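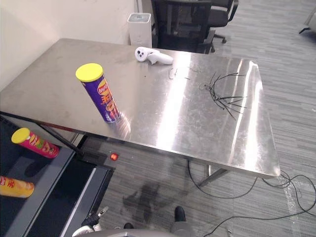 *Cell 2, steel table and side platform, head camera view at start of check.*

**Perception and control pre-run checklist, Dotilmont site**
November 25, 2022
Stack: Beren planner, Clernau vision node

**Perception**

- [x] Head camera stream up, no dropped messages in 5 minutes.
- [x] Table plane fit. Passed on second try. Bright streaks on the steel leave holes in the depth map. Raised the outlier limit for this cell only.
- [x] Upright can, purple with yellow lid, detected. The box came out too tall at first. It was including the reflection at the base. Clip boxes at the table plane.
- [ ] Cans lying on the platform, pink-red and orange-yellow. First one is found. Second drops out when it sits at the edge of the view. Open.
- [ ] Thin items. Black cable ties come back as one blob, the bent wire not at all. Both are marked "do not grasp" by hand for now.
- [x] White handheld controller masked out of the target list.

**Planning**

- [x] Collision model has table, table legs, platform and the black bar between them.
- [ ] Office chair behind the table is not in the model. Add as a keep-out box, with margin, as it rolls.
- [x] 1,000 random start poses planned, 12 failures, all on the platform side. Logs saved under Mazandarani.

**Control**

- [x] Gripper open and close from the console.
- [x] Software stop tested from both terminals.
- [ ] Speed limit with a person beside the robot. Value in the config is still the August one. Confirm before autonomous mode.

**Floor**

- [ ] Black cables on the carpet to the right of the table. Move or cover before driving the base.
- [ ] Dark mark on the carpet below the table. Check that the floor segmenter doesn't read it as an obstacle.

Result: manual mode only until open items are closed. Rerun the perception section after any change to the lights.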